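Learning to sleep in the afternoon

2022-09-18

In my first country we slept after lunch, all of us, and I did not think it was a skill. Then I moved to Skatuddale, worked nights at the Vieira bakery for three years, and forgot how to do it.

Now I have day shifts again and I try to take back my small sleep. I go to bed after the dishes, with the blind half down and a green plush cloth on the polka dot bedspread. The neighbour's radio does not disturb me - I even like it.

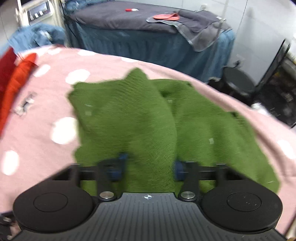 How long should an afternoon sleep be?

For me 20 minutes is best. When I sleep longer I wake up with a heavy head and I am rude to my family until dinner.

My friend Marek Kuruc disagrees. He sleeps almost 200 minutes on his free days and says he feels like new. I tried it once in November and that night I was awake until the first bus to Girkadum.

Next week I will write about coffee before the sleep, which Ileana recommends.

Recent posts
Soup for one person
The slow bus to Girkadum
My neighbour's radio

Contact - Copyright Fasil Wolde - Back to top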